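Weria 생활 도움 게시판 > 의류 관리

골지 옷이 옷걸이에서 늘어납니다. 접어야 합니까, 걸어야 합니까?

글쓴이: 나스브리지주민
2026년 7월 25일

안녕하세요. 저는 한국어가 모국어가 아니어서 표현이 조금 이상할 수 있습니다. 미리 양해를 부탁드립니다.

저는 Nasbridge에서 작은 중고 옷 판매를 도와주고 있습니다. 옷은 전부 144벌이고, 그중에서 28벌이 세로 골이 있는 두꺼운 옷입니다. 지난 10월에 파란색 옷들을 옷걸이에 오래 걸어 두었는데, 어깨 부분이 뾰족하게 나왔고 소매도 길어진 것 같습니다. 그래서 지금은 접이식 민트색 빨래 바구니에 넣어서 보관하려고 생각합니다. 바구니는 입구가 둥글고 안쪽이 그물 천입니다. 가볍고 좋지만, 옷이 안에서 뭉치면 주름이 생기지 않을까 걱정이 됩니다.

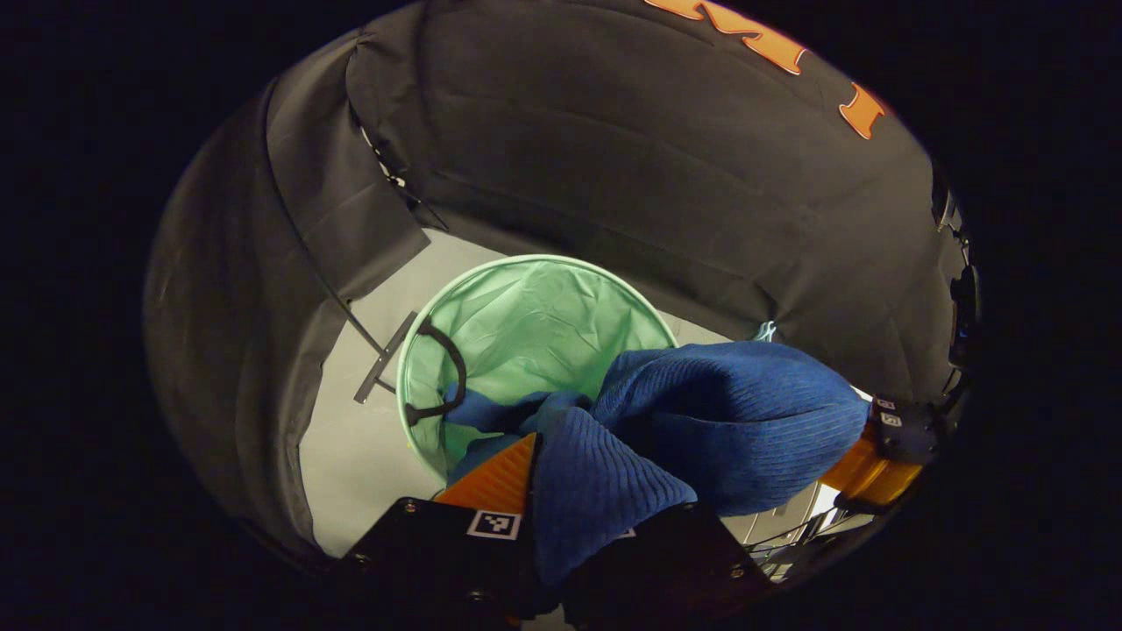 제가 알고 싶은 것

첫째, 이런 옷을 판매 전까지 바구니에 넣어 두어도 괜찮습니까?
둘째, 손님에게 보여 드릴 때는 걸어야 하는데, 며칠까지 걸어도 안전합니까?
셋째, 가격표를 달아 둔 상태로 보관해도 됩니까? 실이 골 사이에 걸린 일이 한 번 있었습니다.

다림질은 별로 하고 싶지 않습니다. 골이 눌려서 납작해진 옷이 이미 한 벌 있습니다. 자세한 설명을 해 주시면 대단히 감사하겠습니다.

서랍두칸

두꺼운 골지는 무거워서 오래 걸면 처집니다. 저는 무조건 접어요. 바구니는 빨래 모을 때만 쓰고, 보관은 서랍이나 선반에 합니다. 그물 바구니는 바닥이 힘이 없어서 옷이 한쪽으로 쏠리더라고요.

헤드룬드옷방

저도 외국에서 와서 한국어로 천천히 씁니다. Hedlund에서 옷 정리를 3년 동안 했습니다. 제 경험으로 말씀드리겠습니다.

먼저 옷의 종류를 확인하십시오. 코듀로이처럼 짠 천과 스웨터 같은 니트는 멀리서 보면 둘 다 세로 골이 있어서 비슷합니다. 그러나 니트는 옷걸이에서 훨씬 잘 늘어납니다. 손으로 옆으로 살짝 당겼을 때 많이 벌어지면 니트라고 생각하고 접는 것이 안전합니다. 케어 라벨도 읽어 보십시오.

판매하는 날에 거는 것은 문제가 없습니다. 저는 니트를 하루만 걸고 저녁에 다시 접습니다. 옷걸이는 어깨가 곡선으로 된 것을 고르시고, 아래에 가로 막대가 있으면 더 좋습니다. 니트를 반으로 접어서 그 막대에 걸치면 어깨에 무게가 가지 않습니다. 앞판이나 깃이 접힌 채로 걸려 있으면 그 자리에 자국이 남으니까, 걸고 나서 손으로 한 번 펴 주십시오.
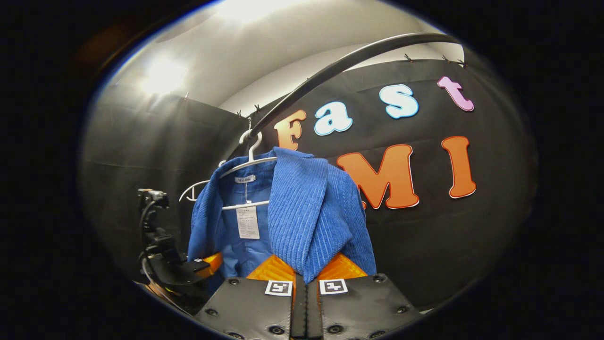 흰 옷걸이에 건 파란 골지 옷. 목 근처에 상표와 가격표가 있습니다.

가격표는 달아 두어도 됩니다. 다만 접을 때는 가격표를 옷 안쪽으로 넣어 주십시오. 실은 짧은 것이 좋습니다. 저는 예전에 긴 실을 1,000개 샀는데 거의 144개를 쓰고 포기했습니다. 계속 엉켰기 때문입니다.

바구니에 대해서도 말씀드리면, 판매 장소까지 옮기는 용도로는 좋다고 생각합니다. 옷을 던져 넣지 말고 느슨하게 말아서 세워 넣으십시오. 며칠 이상 두는 것은 추천하지 않습니다.

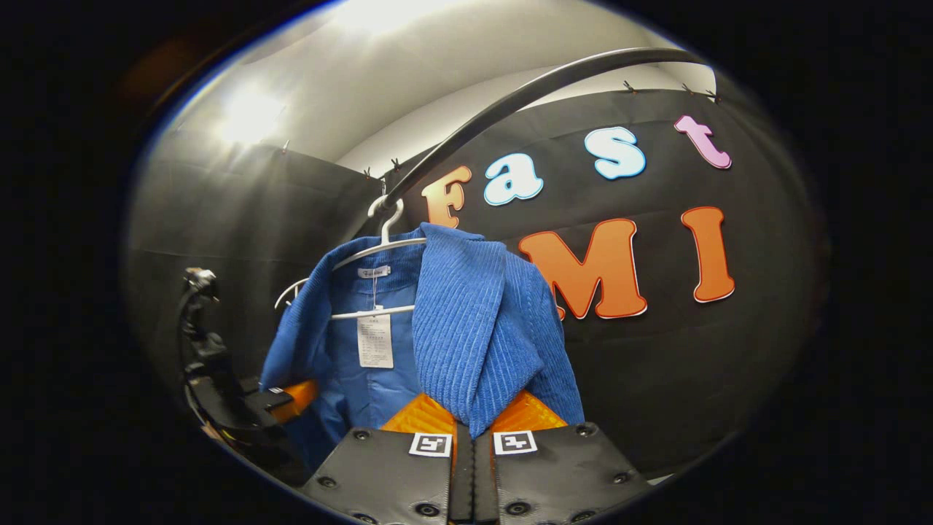 걸려 있던 옷을 다시 접는 순서

1. 가격표를 안쪽 면으로 보냅니다.
2. 단추나 지퍼가 있으면 잠급니다.
3. 옷걸이를 아래쪽 밑단으로 뺍니다. 목으로 빼면 목이 늘어납니다.
4. 평평한 곳에 놓고 소매를 뒤로 접습니다.
5. 골의 방향을 손바닥으로 맞추고, 반으로 한 번만 접습니다.

납작해진 골은 스팀을 조금 떨어져서 쐬고, 마른 다음에 부드러운 솔로 골 방향을 따라 빗어 보십시오. 완전히 돌아오지 않을 수도 있습니다. 안 보이는 곳에서 먼저 시험해 주세요.

ziveck_옷장

저는 그냥 다 걸어 두는데 아직 괜찮습니다. 옷마다 다른 것 같아요. 어깨 튀어나온 것은 물을 살짝 뿌리고 눌러 주면 들어갑니다.

나스브리지주민

답변을 주셔서 모두 감사합니다. 오늘 당겨 보았는데 몇 벌은 정말 많이 벌어졌습니다. 그 옷들은 접어서 선반에 두겠습니다. 밑단으로 옷걸이를 빼는 방법은 몰랐습니다. 솔은 이번 주에 사서 해 보겠습니다.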